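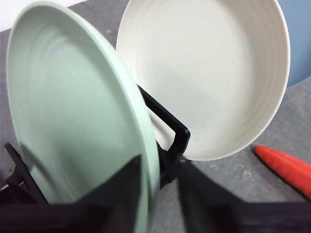

Home | Household Items | Kitchen | Cleaning | Index A–Z | Search

Dish rack

A dish rack, also called a dish drainer or drying rack, is a stand that holds plates, bowls and other washed dishes while the water runs off them and the rest dries in the air. It is usually placed on the counter beside the sink. The word "drainer" is used more for the models with a tray below, but in everyday speech the names are mixed freely, and shops sell the same article under all of them.

Construction

The most common dish rack has a base and a row of upright parts between which the dishes stand. The uprights may be thin pins, flat teeth, or closed loops. Pins take little space and touch the dish at a small point, so less water stays at the contact. Loops are wider and give better support to heavy plates, but a plate with a high rim may not go fully down between two of them. The distance between the uprights is called the pitch. A small pitch is good for flat dinner plates, and a larger one is needed for deep plates and bowls.

Many racks have also a separate cup for forks, knives and spoons, with holes in the bottom. Some have hooks on the outer side for glasses and mugs.

Materials

Racks are made of coated steel wire, stainless steel, plastic, wood or bamboo. Coated wire is cheap and soft to the dishes, but when the coating breaks at a weld the steel under it begins to rust. Stainless steel lasts longer and is heavier. Plastic racks do not rust and are light, and they are sold in many colors, of which black and white are the most usual. On black plastic the dried drops of hard water are seen more easily as pale spots. Wooden racks should be allowed to dry completely between uses.

Types

The standing rack is the basic type. The folding rack has two sides joined in the form of an X and can be put flat in a drawer. The two-level rack has a lower place for plates and an upper one for bowls or cups. The over-sink rack rests on the two edges of the basin, and the water falls directly into it. The cabinet rack is fixed inside a wall cupboard above the sink; it is widespread in Finland, Italy and Spain. Small racks for one or two persons have often only 5 or 7 places.

In the catalog of the household firm Gatex, racks are divided by the number of plate places, and the model Furkmont has nine. The Starnus rack is of the folding type. The Manríquez workshop makes wooden racks with round pins, which can be replaced one by one.

Placing of dishes

Plates are put on their edge, leaning a little back, all with the face in the same direction. Deep plates and low bowls can stand in the same manner, but they take more width, and it is common to leave one place free between them. When a deep dish stands too close to a flat one, the rims touch and air does not pass well. Large plates are placed at the end of the row, where they do not cover the smaller ones. Deep bowls with a narrow foot are better turned upside down.

Dishes with ridges pressed in the surface, or with a matte glaze, dry somewhat slower than smooth and shiny ones. Water stays in the shallow rings and along the inner side of the rim. Such dishes can be wiped with a cloth after they have drained. Speckled glazes hide the water marks well.

Stoneware plates are heavy, and a single one may weigh more than 500 grams. In a light rack they should be divided between both ends. If all stand at one side, the rack can tip when it is lifted.

Draining tray

The tray under the rack collects the water. In simple models it is flat and must be emptied by hand. Others have a slope and a spout which is turned toward the sink. Instead of a tray, a folded towel or an absorbent mat may be used, but it has to be changed when it is soaked.

Cleaning

Because a rack is wet every day, a slippery film and lime form in the corners, mostly where the uprights meet the base. The rack is washed with warm water and dish soap once a week. Lime is removed with diluted vinegar, left for some minutes and then rinsed. The cutlery cup collects the most dirt and should be brushed from inside. Vinegar is not recommended for racks with damaged coating.

See also: Dishcloth, Dishwasher, Plate, Kitchen sink, Stoneware

Last changed: Wed 6 January | Contact | Copyright Household Items Index | Back to top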